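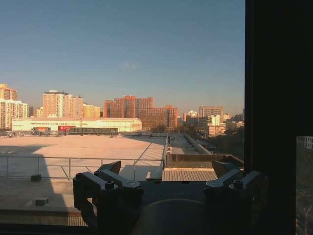 City view through a high window, sun out

Window Inserts: Your Questions Answered

We love talking about interior window inserts, and we get asked about them a lot! These are the questions that come up most when people call or stop by the Boswood shop.

What is a window insert?
It's a clear acrylic panel with a soft tube of silicone around the edge. You press it into the window opening from the inside of the room, and it stays there by compression. No screws, no glue, no track. The air sealed between the panel and your existing glass is what does most of the work.

Will it make my place quieter?
Yes, and this is the part that gets people excited. Traffic, sirens and the neighbor's leaf blower all drop to a murmur. Low bass is harder. If your main problem is a nightclub downstairs, ask us about the thicker Navton panel, and expect an improvement but not silence.

Can I still use my curtains?
You sure can. The insert sits inside the opening, so anything hung on a rod or ceiling track in front of it stays just where it is. Inside-mounted blinds take a little more planning. We need the depth between the blind and the sash, and sometimes the blind has to come forward a bit.

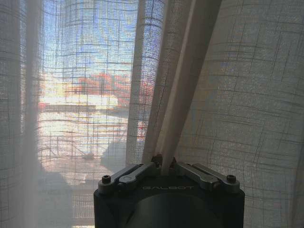
Sheer curtain in a pale shade

I rent. Will my landlord mind?
Most don't, as nothing is attached to the building. When you move, you pull the inserts out and take them along (they may not fit the new windows, sadly, though we can trim some of them down).

How do you measure?
Old openings are almost never square, so we take both diagonals as well as the width and height. You can do it yourself with our Fekus measuring kit, or we'll come out. The largest single panel we make is 2152 millimeters tall. Past that we split it into two with a slim joining bar.
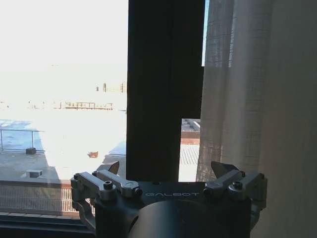
Corinne Haddix
Measuring and Fitting Lead, Boswood

What about condensation?
I get this one every winter! If the panel seals well, the moist air in the room can't reach the cold glass, and the fogging usually goes away. If you still see moisture between the two layers, it's most likely sneaking in around the edge or from outside. Run your hand along the tube and press in any spot that feels loose. Then check the caulk on the outside of the window. 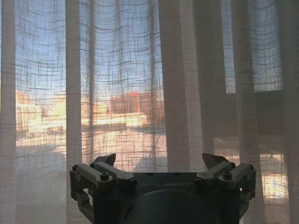

If that doesn't clear it up, give me a call and I'll talk you through the other things to try. Often it's a weep hole that was painted over years ago.

How do I clean them?
Soft cloth, water, a drop of dish soap. Please skip ammonia sprays and paper towels, both of which are rough on acrylic.

How long is the wait?
Orders placed in June shipped in 16 days. Fall is our busy season, so order early if you can.

Page updated July 8, 2025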